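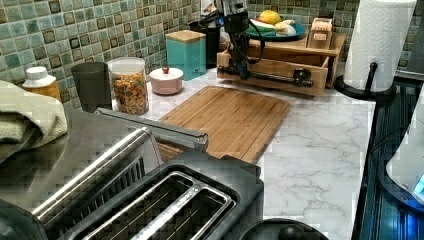 # How to budget for a kitchen-counter robot arm (before you fall in love with one)

So you want an arm that does things on a kitchen counter. Great! It's the most fun I've had at work, and I've now been through the buying process twice, once badly and once pretty well. The first time I spent nearly everything on the arm and had no money left for a counter to put it on. We ran it off a folding table for a month and every motion made the table wobble.

What follows is the order I'd do it in now. It assumes a small lab, a classroom or a workshop, and one or two arms for tabletop jobs like moving plates, picking up food items and working around appliances.

## Step 1: Write down the jobs

Do this before you open a single catalog. Get a sheet of paper and write the jobs as short sentences. "Put the lemon on the cutting board." "Pick up the tea box and set it down by the plate." "Open the toaster oven door." Go for a dozen or so, and be picky about the wording, as each sentence is going to cost you something.

Then put three things next to every job:

- the heaviest thing the arm has to lift
- the farthest point it has to reach, measured from where the base will be
- the narrowest and the widest thing the fingers have to hold

My colleague Clodagh Tierney did this for our second setup with a kitchen scale and a tape measure in one afternoon. We found out that we'd been shopping for far more payload than we needed and nowhere near enough reach. That one afternoon saved us more money than all my haggling did.

## Step 2: Tape out the space

Measure your counter, then lay masking tape on it where the base will sit. Now hold a piece of string at the base mark, cut to the arm's listed reach, and swing it around. Anything past the string is out. Anything only just inside it is probably out too – an arm stretched all the way has very little choice about the angle it comes in at, and for a lot of jobs the angle is everything.

Check the height as well. Wall cabinets are the classic problem, along with tall canisters at the back and the paper towel holder. Count an open oven door as part of the oven. I didn't, and our first layout had the cutting board right where the door wanted to go.
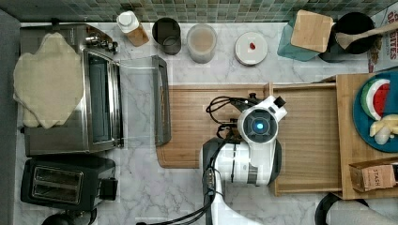
Cables need room too, and they're so easy to leave out of a plan! The gripper has its own wires, a wrist camera adds more, and all of it has to travel with the arm without snagging on a utensil crock. Leave slack for the full range of movement and buy the cables one size longer than you think. A good one costs little next to a week spent waiting for a replacement.

## Step 3: Split the budget into five pots

I plan every setup as five pots of money, and I fill them in this order:

1. **Arm and controller.** Try to keep it to half the total. Ask whether the controller is in the price, and the power supply, and the emergency stop.
2. **Gripper and fingers.** Fingers wear out and get bent, so budget for a spare set on day one.
3. **Cameras and mounts.** A wrist camera and a fixed one give you very different views of the same job, and I'd want both.
4. **The counter itself.** Worktop, brackets, appliances, trays, dishes, play food.
5. **Everything that goes wrong.** Keep 12 percent back and don't touch it until the arm has run for a full month.

Pot four is the one people laugh at. On our last build it came to $344, mostly secondhand, and it was the best-spent money in the whole project. A real toaster with real slots and a shiny top teaches you things that a foam block won't. Shiny metal is tough on cameras, and so is clear plastic, so get some of each on purpose.

Buy doubles of the small stuff while you're at it. The teal plate you love today will be gone from the store when you need another one in November, and if you're comparing results from one month to the next you really want the same plate.

## Step 4: Get quotes you can compare

Send the same one-page request to every supplier. Attach the job list from step 1 and a sketch of the counter with the tape measurements on it. Ask for these as separate lines:

- arm, controller, gripper, each priced alone
- shipping and import charges
- software license, and whether it renews every year
- warranty length, and who pays the freight on a repair
- lead time, in writing

We had quotes for the Cosari and the Gallow side by side, and at first glance the Gallow was $2,000 cheaper. Lovely! Then Anouk Jansen put both into one spreadsheet with the yearly license added, and by the third year they'd swapped places. Always carry the sum out to three years. An arm on a lab counter will easily last that long, and you'll be the one asking for the renewal money.

If you can get a demo, bring your own objects. Pádraig Brophy carried a bag of dishes and plastic fruit to the Tusex showroom and asked them to pick up each piece. They were good sports, and we learned more in that hour than from every brochure put together.

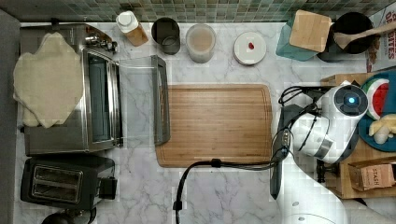

Pay attention to how the gripper reaches over things, and to how bulky the wrist is compared with the gaps on your counter. Spec sheets give you finger stroke and force, which are useful, but a chunky wrist can block the very spot you're trying to get into. Ask for a drawing with dimensions and cut the outline from cardboard. Walk it around your taped-out counter by hand. Silly looking, very effective.

## Step 5: Plan the installation day as a cost

Somebody has to mount the thing. A countertop may need a plate underneath or a stiffer cabinet, and stone-type tops can be expensive to drill. Get that price before you order the arm.

You'll also want:

- an outlet on its own circuit, if your electrician recommends it
- an emergency stop you can hit from where you normally stand
- steady lighting, with a shade for any window that throws sun on the worktop
- a marked line on the floor for visitors

Book people's time as well. Our second install took two of us a Friday plus most of the following week for calibration, and I'd put down the same again.

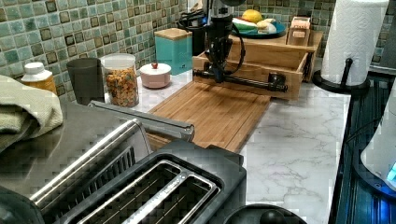
Trays and risers are a cheap way to fix a layout at this stage. If a plate sits too low for a comfortable approach, a wooden box under it may do the job for a few dollars, and it's worth trying before you pay for a different mount. We keep a little stack of boxes in different heights just for this.

## Step 6: Order in the right sequence

Long lead items first, and that's nearly always the arm. Ours was quoted at 60 days, so we used the wait to build the counter, hang the lights and get the fixed camera working. When the crate came we had somewhere to put it!

Hold off on extra fingers until you've run your first few jobs. You'll know by then which shapes give you trouble, and you can spend that money on the right ones. Keep the job list taped to the wall and write on it as you go, since it's also the first page of your next budget request.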